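Why Do Baskets Have Handles?

Pick up a heavy book with one finger. Now pick it up with your whole hand. The book weighs the same both times, but the second way feels easier. Your hand spreads the weight over more skin.

A good handle does the same job. Thin string digs into your fingers because all the weight presses on a narrow line. A thick, rounded handle presses on a wider area, so it hurts less.

The shape matters too. Many baskets have one handle that goes up and over like a bridge. This shape is called an arch. When you hold an arch in the middle, half the load hangs on each side and the basket stays level. If you put all the apples at one end, the basket tips.

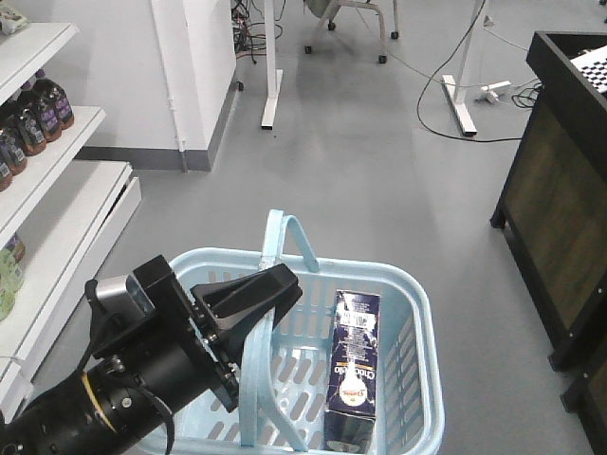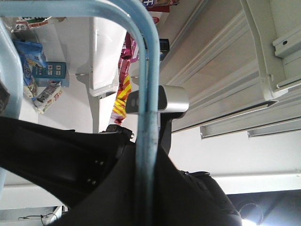
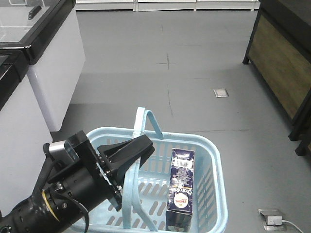
A light blue shopping basket (first and last pictures) and a curved light blue bar close up (middle).

People made baskets long before there was plastic. They wove them from reeds, grass and thin branches. Weaving leaves small gaps, and gaps make a basket lighter. Slots in a plastic basket save weight in the same way.

Try it yourself

Put 24 crayons in a small bag. Hang the bag from a piece of string and hold the string for 60 seconds. Then wrap the string in a sock and do it again. Which way felt better?

Words to know
Arch: a curved shape that is open underneath.
Load: the weight that something carries.

Written by Vlasta Mujić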